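Handheld gripper kit from Brelano — worth it for home use data?
Forum > Robot Hobby > Kits and Tools

rigbench_tom
Been looking at the Brelano handheld gripper pair. You hold one in each hand, do chores, and the recordings train your arm. Anybody own these? Shop page says 3,000 clips is enough for basic folding. Sounds low to me. Price isn't terrible but shipping is.

t_igwe
Have a set here, third month now. Short version — good hardware, so-so software. Fingers are grippy enough for thin cloth. App crashes if you pause too long between clips. Did laundry stuff mostly, flat garments on a bed, pinch a corner, straighten, fold.
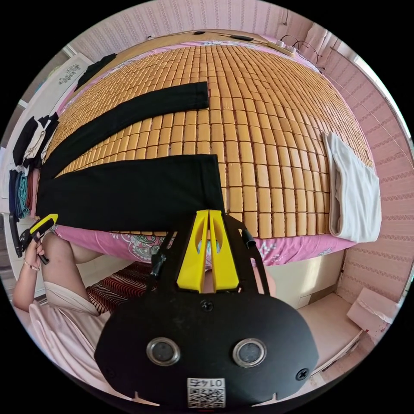 Black clothes on the bamboo mat, both grippers out.

Takes a while to stop using your wrists like normal. First week my clips were garbage.

moss_and_servo
3,000 clips for folding is marketing. We did more than that with the Altholm set and the arm still grabs two layers at once. Dark fabric is the worst, no edges to see.

rigbench_tom
@moss_and_servo was that the old Altholm or the new one? Heard the old one had bad cameras.

moss_and_servo
Old one. Still dont think the camera is the issue. Cloth is just hard.

t_igwe
Disagree a bit. Dark on a busy background did fine for me, it's dark on dark that kills it. And technique matters more than the count. Go for the corners, dont grab the middle. Keep the other hand's tool out of the way till you need it.

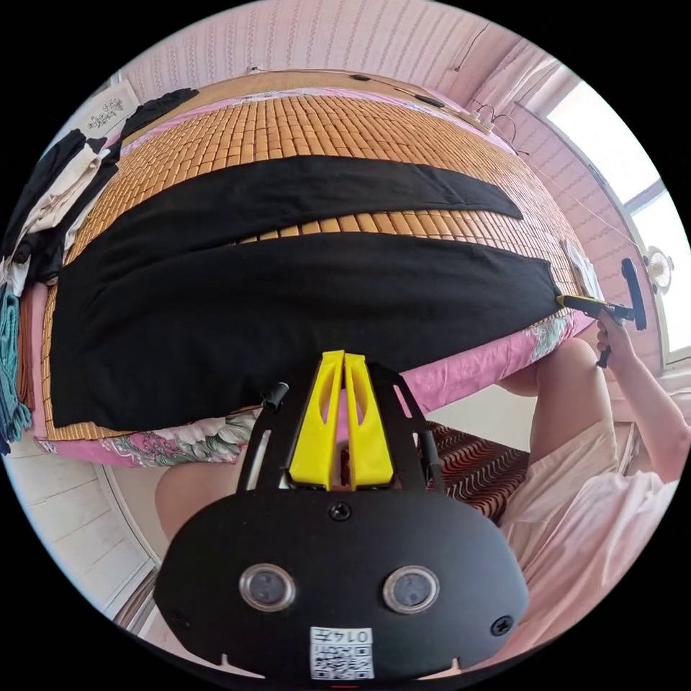
Also smooth the thing out before you start the fold, or you get wrinkles that the arm learns to copy. I threw out a whole evening of clips over that. Support did answer when I asked about trimming them, took 2 days.

pell.k
Battery life? Ibarra claims 6 hours on theirs and I get maybe half.

t_igwe
Closer to 3 for me with the app open. Never ran it flat on purpose.

pell.k
So same as mine lol. Every spec sheet is the same lie.

hexnut_annie
Rekance does a rental by the month, did that in June and sent it back. Grips were too fat for my hands. Try before you buy if you have small hands, seriously. Brelano any better on that?

t_igwe
Handle is ok for me, my hand goes all the way around. Gets heavy after an hour tho. I sit down for bed level stuff, helps a lot.

moss_and_servo
Still say rent first. If the app is crashing in month three they aren't fixing it.

rigbench_tom
Fair. Might rent then. @t_igwe would you buy it again?

t_igwe
Yeah, at a discount. Not at full price with that app. PM me if you want my settings, they're kinda long to type here.
— Titilayo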